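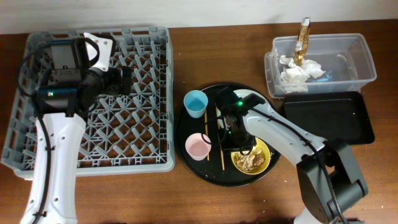
4 min read

Last updated: September

Workshop notebook – September, entry by Marcelino Marinho

Started 8:15 with the Osari tin bus that came in from the Humport sale. I have wanted one of these on my bench for years and it's even better up close than in the catalog! Prewar body, clockwork, friction-fit roof, all four wheels present and (I'm nearly sure) all four original. Catalog number stamped under the rear step reads 253, which puts it in the early run with the folded bumper. The later ones have the bumper soldered on as a separate strip. Aparecida, if you're reading this, come look at the fold before I close it up, it's a lovely bit of press work.

Condition as received: paint good on the roof and the left side, right side has a long scrape from the door to the back window, down to bare tin in two places. Light surface rust in the bare spots, no pitting. Key missing. Spring turned freely with a borrowed key and would not hold tension.

Opened it by easing the tabs, 2 at the front and then the back pair. Went very slowly. One of the back tabs has been bent before and has a whitish stress line across it, so that one gets a single straightening and a single bend back, and no more. Marked it with a dot of red wax pencil on the inside.

Motor out by 9:30. The ratchet pawl was the whole problem. It was gummed solid in what looks like old sewing machine oil, brown and stringy, and it wasn't dropping into the ratchet wheel at all. Soaked the motor in mineral spirits for 40 minutes with a soft brush every so often. Pawl dropped in with a click I could hear across the room. Very happy!

Wound it a quarter turn, let it down, half turn, let it down, then full. Runs 31 seconds on a full wind with no load. The Mansour fire truck we did in spring has the same size motor and managed a bit less, so I think this spring is original and has hardly been used. The gear teeth back that up, they're crisp all the way round.

Oil: one pinhead of clock oil on each pivot, none on the spring. I used to grease the springs and I've stopped. It creeps out through the slots, gets on the inside of the lithography and you find a dark halo a year later.

Paint. Cleaned the roof with distilled water and a cotton swab, rolled, never rubbed. A patch behind the rear window first, waited, checked under the loupe for color on the swab. None. Then the rest. The yellow came up so bright that I thought I'd lifted a varnish layer and had a bad minute, but the swabs only showed gray dirt. Left side the same. On the right side I stopped short of the scrape by a finger's width all along.

I'm not going to touch in the scrape. I know the Ordale people like a toy to look new and they do it beautifully, but a bus like this with honest wear is worth keeping that way, and a collector can always have it painted later. Stabilized the rust with a wooden pick and a very thin coat of microcrystalline wax, buffed with an old T-shirt. It'll slow things down, that's all I ask of it.

Lunch. Sandwich eaten well away from the bench.

Afternoon: the key. Square arbor, and I tried everything in the key drawer. The Mansour keys are too loose by a hair and the small Osari ones don't go on. Ended up with one from the mixed lot, lot 778, which fits perfectly and has the right kind of cloverleaf grip. Can't claim it's the original pattern without a photo to compare. Aparecida Lopes thinks the early bus had a plain wing key and she's usually right about these things. Tagged it "replacement" in the meantime.

Reassembly at 3:40. Motor in, front tabs, then back. The stressed tab held. Tiny gap at the rear seam, thin paper would go in it, and it was there before I opened it (see my sketch on the facing page). Floor test on the long board: it ran straight for the first half, then pulled left and nosed off onto the carpet. Front axle is a touch out of square. I could see the left wheel sitting back when I put it against the steel rule.

To do:
– front axle, warm the bracket with my fingers first, then nudge
– find a picture of the early key
– ask Humport whether the seller had the box, even one flap of it
– more cotton swabs, we are down to the last bag

Note added 5:20. Aparecida came by and found a second stamp inside the roof that I'd missed completely, a small circle with a letter in it, possibly an inspector's mark. Under the raking light it could be a G or a C. I've never seen one on an Osari! Roof stays off the shelf until I've got a decent rubbing of it.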